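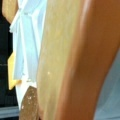
Wrist camera, close in, mixed parts. Orange-brown thing on the right is far too near to focus.

Workshop > Notebooks > Gripper trials > Plirimow wrist kit

Jul 18, 2022

Plirimow kit, on loan from Hastus, second go. The sales sheet calls it "ready in an afternoon". We are on our third afternoon, but it doesn't say whose.

Mounting was painless. Bracket fits the Orken arm with the screws supplied, plus two of ours from the tin. The cable is long enough if the arm never turns its wrist all the way round, so I've put a soft limit on joint six and written it on the tape on the controller. Please don't peel the tape off again.

Camera first. Close focus is the weak spot and I'd want Hastus to say so in the manual. Anything right up by the lens goes to a soft brown slab with a shiny streak down it. The angular blue and white piece further left has decent edges, facets and all, but it's very bright, and the white part under it has burnt out to almost nothing. The yellow bit sticking out of its side is fine. Black background behind, so I suspect the auto exposure is looking at the wrong half of the world. Tried locking it by hand. The menu accepts the number, thanks you, and goes back to auto when the arm is re-homed. Will ask.

The speckled brown piece is handled better than I'd have guessed. The pale flecks come through as flecks, and I had money on mush. The tan panel next to it even keeps a bit of grain.

Part finder: it likes straight edges and plain colours. It does not like a curve it can't see either end of. With the big brown one filling the right side it offered me a grasp point somewhere in the middle of the smooth part, confidence high. I declined. Backing the wrist off by 40 mm before asking again seems the sensible rule, and I've added that to the approach script as a fixed step. Costs a bit of time per pick. Cheaper than a new finger pad.

Software fell over at log line 2357, same line as last time, or at any rate the same complaint about a missing frame. Restarted, carried on. Log is in the shared folder under plirimow_b. The other folder, plirimow_b_final, is older.

Money. Hastus want 400 a month for the support plan, which covers "guided tuning". The Saavedra kit has no support plan at all and a manual in which every page is headed Introduction, so it's a closer contest than it ought to be. Saavedra's lens did hold focus nearer in, going by my notes from November, although those notes also say "check this".

To do:
- exposure lock, ask Hastus whether it's us
- dimmer on the bench lamp, try at half
- repeat the finder run with the 40 mm step in
- find the hex key that came in the box
- don't sign anything yet

Leaning towards keeping it for another fortnight. The bracket really is very good.

Recent entries
Orken arm: joint six noise, part 2
Saavedra kit: unpacking and first complaints
Finger pads, soft against hard
Where the bench lamp should go

Last updated: same day, after tea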